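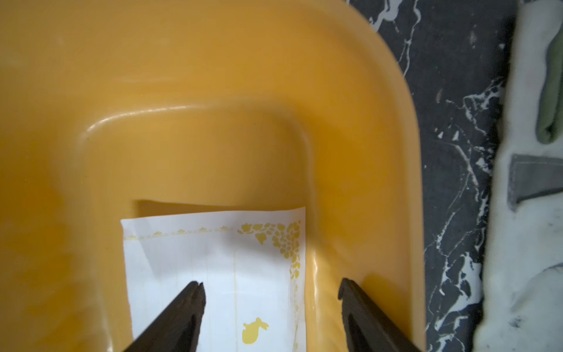
About Us
By Yatziri Olvera
Last updated: May

Search this site Go

Hi, I'm Yatziri! I run Clorari with my cousin Rutilio Varela, and we do table paper for parties - napkins mostly, folded and sorted into trays. Our first order was 50 napkins for a baptism. Now a busy one is 2000. 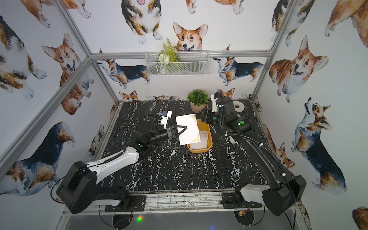

Gold-trimmed paper and the yellow tray

I'm a sucker for a flowery border, and I like corgis too (see the walls). Rutilio prefers plain white, so we argue.
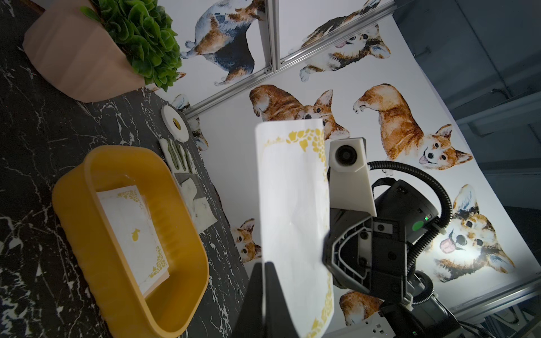

Yellow blossoms along the edge

We fold everything before it goes in a tray, and we pack for halls, churches and backyards all over Birkdale.
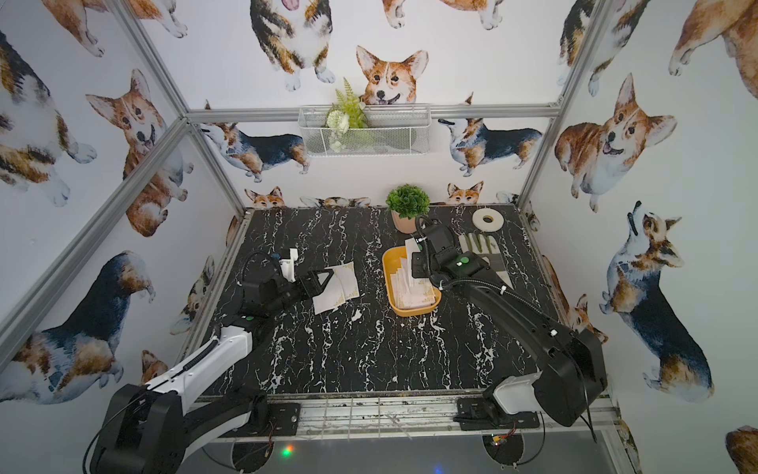

If you need 1000 or more, write to us early, please! Small orders are welcome too, and Rutilio answers email until 5.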